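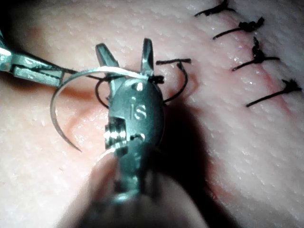 A surgical instrument with its jaws open.

My mum taught me to darn when I was eight and I hated it. Hated the mushroom thing, hated the needle, hated that the sock still looked like a mended sock at the end. Forty years on and I do it most evenings, badly, with the radio on. So this is me arguing for mending. Quickly, I have a train.

First thing. We have stopped expecting things to be fixable. Not just stopped fixing them, stopped expecting it. My kettle went in June, the lid spring, a bit of bent wire worth pennies. Rang the shop in Urkstead. Did I want a new kettle? No, I wanted the spring. Long pause. They don't do springs. They do kettles.

Same with coats. Zip goes, coat goes. Giorgia Bellini has the alterations place by the bus station and she told me a new zip costs more than half her customers paid for the coat in the first place. They stand there doing the sum, then they take it home again and she knows exactly where it's going. She doesn't blame them. I don't much either. Wages are what they are and a coat for the price of a takeaway is hard to say no to.

But I do blame somebody. I blame whoever decided the battery should be glued in. I blame screws with heads that fit no screwdriver anyone owns. Someone sat in a meeting and chose that.

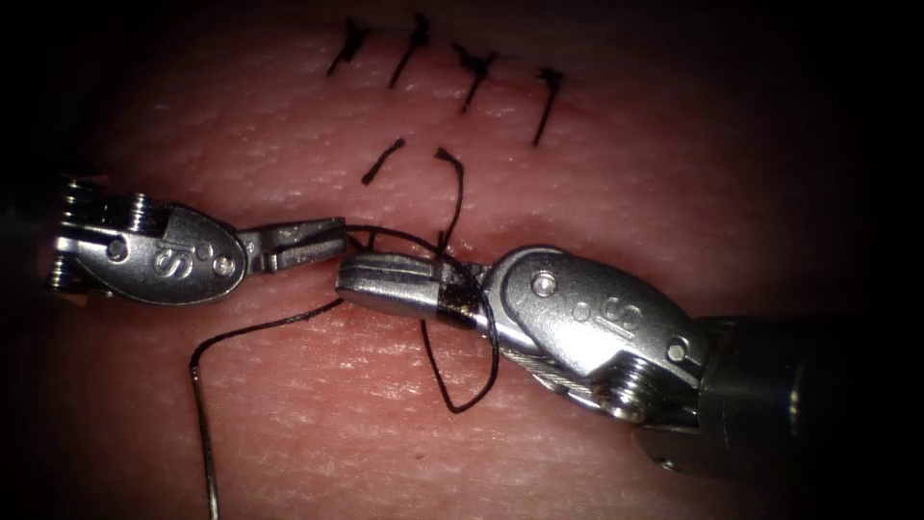
A good repair takes time and we are stingy with time. I had a pair of boots done by Spyros Kouris, when he was still in Jidport, and he kept them 3 weeks. Three weeks! I moaned about it to everyone. Then I wore them for nine winters. The ones I bought after he retired lasted two and the sole came away in one piece, like a lid.

And it's skill, which we pretend it isn't. People say "oh I could never" about sewing on a button, quite proudly, as if it's a sort of compliment to be too busy for it. My nephew is clever, much cleverer than me, and he threw out a jumper for a hole you could have covered with a pea. He'd never been shown. His school has a lovely new building and no needles in it. I asked. Elisa Gentile, who used to teach textiles there, says the machines went into a cupboard and then the cupboard went.

I know the answer to this. The answer is that it's nostalgia, that women did all that mending for nothing and were glad to be shot of it. Fair. My mum was certainly glad. I'm not asking for anyone to be chained to a work basket. Teach the boys. Pay Giorgia properly. Take the tax off repairs, all of it, tomorrow. Make the firms sell the spring.

What I don't accept is that it's too late, or too small to bother with. The last council meeting spent almost an hour on bin collections and not a minute on why the bins are full. I was there. I had a sock with me, got most of the heel done.

Anyway the kettle. I made a spring in the end out of a paperclip, and it's not pretty, and you have to give the lid a shove with your thumb. It has boiled every morning since. My daughter wants me to get a new one becuase it embarasses her when her friends come round. She can buy it then.

Train. More on the screws another time, I've not finished with the screws.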